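## 4. Setting up your size profile

The Clarkamo wardrobe app uses one size profile for every store you follow. Set it up before you save any clothes to a list.

1. Open **Profile**, then tap **Sizes**.
2. Choose inches or centimeters.
3. Enter your chest, waist, hip and inseam measurements. Measure over a thin shirt and keep the tape level.
4. Enter the shoe size you wear most often.
5. Tap **Save**.

> **Note:** If you leave a field blank, the app skips that measurement when it suggests a size. Dresses and coats need at least chest and waist.

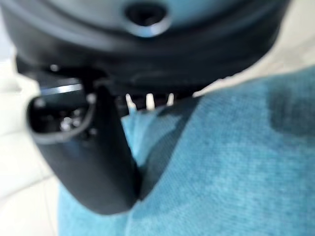
Page last changed: September, by Floor Schouten

### 4.1 Adding items to your closet

1. Tap **Closet**, then the plus sign.
2. Pick a category. There are 63 to choose from, and you can type the first few letters to shorten the list.
3. Enter the size on the label, even if it differs from your profile.
4. Under **Fit**, select Tight, Right or Loose.
5. Add the fabric and care details if you want laundry reminders.
6. Tap **Done**.

A free closet holds up to 352 items. Sold or donated pieces can be moved to **Archive** and do not count toward the limit.

> **Caution:** Deleting a category also deletes every item in it. Move the items first.

### 4.2 Changing a store's size chart

Some stores, including Busmont, have separate charts for petite and tall. Open the store page, tap **Chart** and select the one you shop from. Suggestions update the next time you open the app. Items already in your closet keep the size you entered.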